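4.3 Comparaison des pinces en saisie d'objets fins

Les fiches techniques des deux pinces retenues annoncent une répétabilité presque identique, et l'on pourrait s'attendre à des résultats voisins. Nous n'avons pas trouvé cette équivalence dans nos essais, mais nous hésitons à en tirer la conclusion inverse. La pince Cultanis et la pince Prinosari ont été montées tour à tour sur les mêmes bras, avec le même contrôleur, et pilotées par la même politique de commande. Restent les doigts, dont la géométrie diffère, et le câblage, dont on parle peu dans la littérature et qui nous a pourtant coûté beaucoup de temps.

Le protocole est celui de Hajdu (section 3), réduit aux couverts : une fourchette est présentée à la pince, saisie par le manche, puis maintenue verticale pendant 5 secondes. Un essai est compté comme réussi si l'objet ne pivote pas de façon visible à l'œil nu. Ce critère est grossier. Géza Hajdu proposait un suivi par marqueurs, que nous avons abandonné parce que les reflets sur le métal rendaient la détection instable ; nous ne prétendons donc pas mesurer le glissement, seulement l'échec franc. Sur 186 essais exploitables, l'écart entre les deux pinces est en faveur de Prinosari, mais il se concentre presque entièrement dans les séries faites en fin de journée, quand la lumière entrait bas dans la pièce. Que vaut alors une comparaison de pinces qui dépend autant de l'éclairage ? Il est possible que nous ayons surtout comparé deux états de la caméra.

L'argument commercial de la force de serrage nous convainc encore moins. Augmenter la consigne améliore la tenue d'un manche plat jusqu'à un certain point, puis le manche tourne entre les doigts — et ce phénomène apparaît avec les deux modèles. Le module Jandance, censé corriger la consigne en continu, n'a rien changé de notable après environ 1000 cycles de réglage. Peut-être était-il mal configuré ; la documentation fournie ne permet pas de trancher. 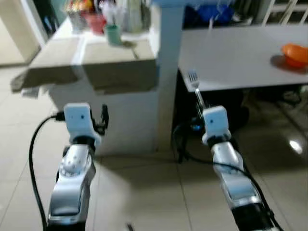
Figure 2. Configuration à deux bras, fourchette tenue par la pince droite, dents vers le haut. Les câbles noirs pendent le long des bras.

Une dernière réserve concerne le poste d'essai lui-même. Le choix d'un intérieur ordinaire plutôt que d'une cellule fermée est souvent présenté comme un gage de réalisme. Nous l'avons fait aussi, et nous en voyons surtout le coût : un fond qui change d'une série à l'autre, des reflets au sol, une calibration à reprendre chaque matin. Les valeurs publiées par le groupe Pintér sur une tâche proche sont nettement meilleures que les nôtres, mais elles ont été obtenues devant un fond uni et avec des manches cylindriques. Les rapprocher de nos résultats n'aurait guère de sens, et nous avons renoncé à les faire figurer dans le même tableau. La section suivante reprend les séries du matin seules, avec la caméra recalibrée avant chaque changement de pince.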